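Butcher block benchtop oil: is the $200 stuff worth it?
Forum: Kitchens and Benchtops
Started April 2024

mallee_root wrote:
Getting a butcher block top put in next month and the shop is pushing a product called Zurnex hardwax oil. It's $200 for a tin that apparently does one kitchen. The bloke at the counter said it never needs recoating, which set off my alarm bells. The top itself is $495 so I'd be spending nearly half as much again on the finish. Has anyone used it for longer than a weekend? I don't want to hear from people who put it on last Saturday and love it.

gumboot_carpentry wrote:
"Never needs recoating" is rubbish. Every oil finish wears where you use it, mostly around the sink and wherever the kettle lives. I've put Zurnex on a few jobs and it's decent. I've also put on Millisen, which costs a third as much, and I couldn't pick one from the other after a year.

tidewrack wrote:
Disagree. I had Millisen on an island bench and it went grey near the tap inside one winter. Sanded it back, used Zurnex, no greying so far.

gumboot_carpentry wrote:
How many coats of the Millisen, and did you do the end grain and the underside? Nine times out of ten the grey patch is water coming up from a cut-out that was left raw. You'd have sealed it properly the second time round, so you're not comparing like with like.

tidewrack wrote:
Two coats. And fair enough, I didn't do the underside the first time. Still don't think that explains all of it.

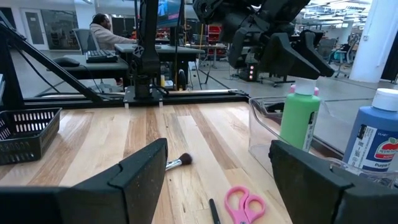 plainsawn wrote:
I'd worry less about the brand and more about colour. Oil deepens everything and it doesn't do it evenly, so a mixed top gets stripier. Look at the strips behind those pink scissors, pale blond next to honey next to a darker brown, and then imagine the gap between them getting wider with each coat. Some people love that. My partner hated it and we ended up with a whitening oil from Delić that knocked the yellow back a bit, though I'd call their "invisible finish" claim a stretch. Ask for an offcut and test it before you spend anything.

mallee_root wrote:
Thanks, hadn't thought about the stripes. The display top in the shop was very even, but I suppose they pick the best one. Will ask for an offcut. They'll probably charge me for it.

kelpie_in_the_ute wrote:
Going to be the grump here and say plain mineral oil from the chemist. Cheap, food safe, wipe it on, wipe it off. All these hardwax tins are a marketing exercise.

gumboot_carpentry wrote:
Mineral oil is fine on a chopping board. On a whole bench you'll be doing it every few weeks forever and it never cures, so it comes off on paper, sleeves, whatever sits there. I don't buy the hype on the dear stuff either, but a curing oil is a different thing to mineral oil.

kelpie_in_the_ute wrote:
Been doing mine every month or so for years and my sleeves are fine.

plainsawn wrote:
Every month for years is exactly what most people won't do, kelpie.

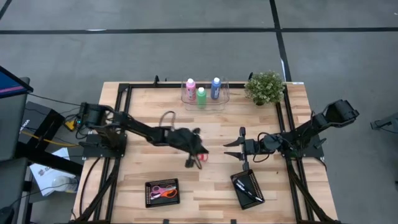
mallee_root wrote:
How long do I have to wait between coats? The tin says overnight but the shop said 3 hours.

gumboot_carpentry wrote:
Go with the tin. The shop wants you to think it's a one-day job. If it's cold or humid give it a full day, and if it's still tacky when you put your palm on it, wait longer. Thin coats, too. Most of the sticky benches I get called out to had it poured on like gravy.

tidewrack wrote:
Agree with that part at least. And lay the rags out flat outside to dry before you bin them. Oily rags in a heap can catch fire on their own.

mallee_root wrote:
Didn't know that about the rags, cheers. One more. The shop also sells a Muvness maintenance kit with a spray, a cloth and a little bottle of "reviver". Do I need it?

plainsawn wrote:
What's in the reviver? If they won't tell you, my guess is it's thinned oil.

gumboot_carpentry wrote:
Save your money. Warm water, a drop of dish soap, dry it off. When it looks flat and water stops beading, light hand sand with fine paper and another thin coat of whatever you used the first time. Keep a bit back in a jar, filled close to the top so it doesn't skin over.

tidewrack wrote:
I bought the kit. The cloth is good.

kelpie_in_the_ute wrote:
Dear cloth.

mallee_root wrote:
Rang the shop this arvo. Offcut is free, but now the warranty on the top is only valid with Zurnex, 3 coats, and I have to keep the receipt. Funny how that didn't come up the first time.

gumboot_carpentry wrote:
Get that in writing and read what the warranty covers. I'd be surprised if it covers water damage at all.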